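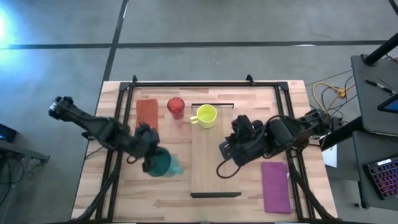 I've been living with the Flokus tabletop kit from Casado for almost 9 weeks now, and it's the first two-arm setup I've used that I'd recommend to a small lab without a long list of warnings. You get a pair of arms, the black rail surround that goes around your table, a camera for each wrist and one overhead. I like that the arms come in from opposite sides, so one can hang onto a teal cup at the left while the other stays over the cutting board with the yellow-green mug on it. Plenty of elbow room! The cables are my main gripe -- they loop down under the grippers, and I ended up buying a bag of clips.

Setup took me and Shuzhen Lei most of a Wednesday. The rails were quick. The arm mounts were slower (the hex key in the box is too short, so bring your own), and calibration needed 2 tries before the software was happy.

I went for the flat, blunt fingers with the little step near the tip. Casado sells a softer set too, but these are easier to line up on the wrist camera, and the view takes in plenty of what's past the fingers: the shelf board, the tabletop, even Rajitha in his blue shirt over by the other arm.

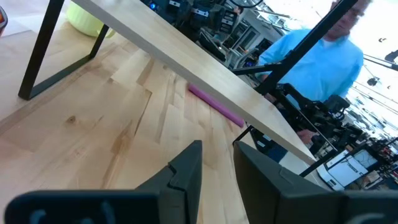 What it costs you

The Dellis support plan is 500 a year on top of the kit and covers 4 remote sessions. I've used one, for a wrist joint that kept drifting, and Ina on the help line was patient with me. Skip the plan if you've built arms before. Spare fingers ship separately, and mine took a while -- order them with the kit!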